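## Widine 20 Organ Transport Case

The Widine 20 carries a donated kidney from one hospital to another. It has two latches, one handle and no app. We were asked about an app at every trade show last year and have now stopped attending the ones with carpet.

Inside is a sealed liner that takes standard sterile bags and crushed ice. Packed to the line, it holds its temperature range for 18 hours, which covers most trips and one truly bad airport.

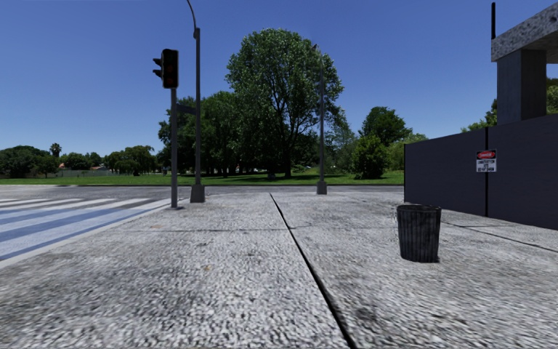
The lid opens with gloves on. Aksel Toft, who designed the latch, tested it 400 times in ski mittens and would like this mentioned.

**In the box**

- Case with shoulder strap
- Liner, plus one spare
- Temperature logger (Skalton, battery included – yes, the right size)
- Label sleeve, large enough for actual handwriting

**Price:** $1,532. Replacement liners are sold in pairs.

Orders ship from Skovville. The older Jireš liners do not fit, however hard you push. Please stop pushing.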